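Polling Place Walk-Through, Anville Precinct 4
August primary
Inspector: Florence Sawatzky
With: Jacinto Gallegos, precinct captain
Walk-through started Tuesday, 4 p.m.

1. Entrance and parking
Accessible spaces marked – OK
Ramp clear and handrail tight – OK
Door opens with one hand – NO
Comment: Closer on the left door is too stiff. Gallegos will prop it open during voting hours. Vogler has the repair order.

2. Campaign material
No signs inside the distance marker – NO
Comment: Two yard signs for the school board race were on the wrong side of the chalk line. Moved back. Check again before 6 a.m. on election day. Poll watchers get the same chairs as last time, behind the rope. 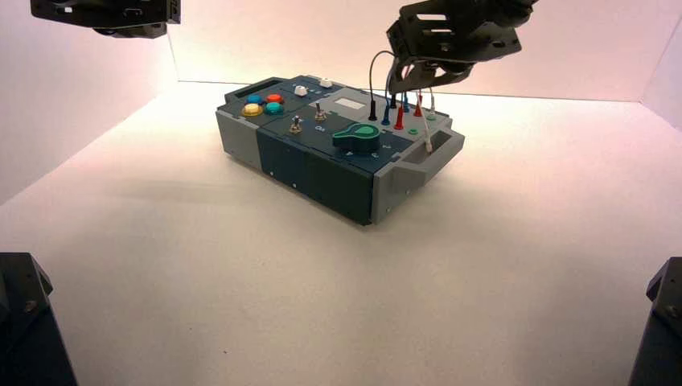
Box with four push buttons, white tabletop.

3. Voting area
Booths face away from the line – OK
One booth at wheelchair height – OK
Sample ballot posted at check-in – OK
Comment: The sample ballot is the old version and lists a candidate who withdrew. Munther Saab is sending the new one.

4. Floors and cords
Cords taped flat – OK
Floor mats even, no raised edges – NO

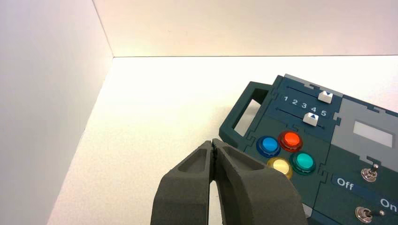 The mats between check-in and the booths have a gap wide enough to catch a cane. They came from Udeo in separate squares and slide apart when people walk on them. Interlocking mats would be better, with joints like the jigsaw-like sections in the panel shown, the teal, slate blue and light gray one. Until then, tape every seam. Hartmut Engelhardt has the tape.

5. Ballots and seals
Ballot stock on site: 1,000 – OK
Seal numbers match the log – OK
Spoiled ballot envelope at the judge's table – OK
Comment: Log is signed by one judge only. Second signature needed from Till Harms.

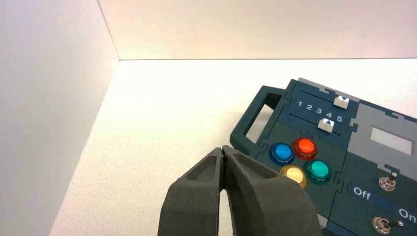

Dark teal-green panel, open handle at left end.

6. Emergency
Exits lit and unlocked – OK
Extinguisher tag current – OK
Posted room limit of 16 at check-in visible from the door – NO
Comment: A coat rack blocks the sign. Vedico manages the building and will move the rack.

Result: Passed with corrections. Items 1, 2, 3, 4, 5 and 6 stay open until Gallegos initials each one.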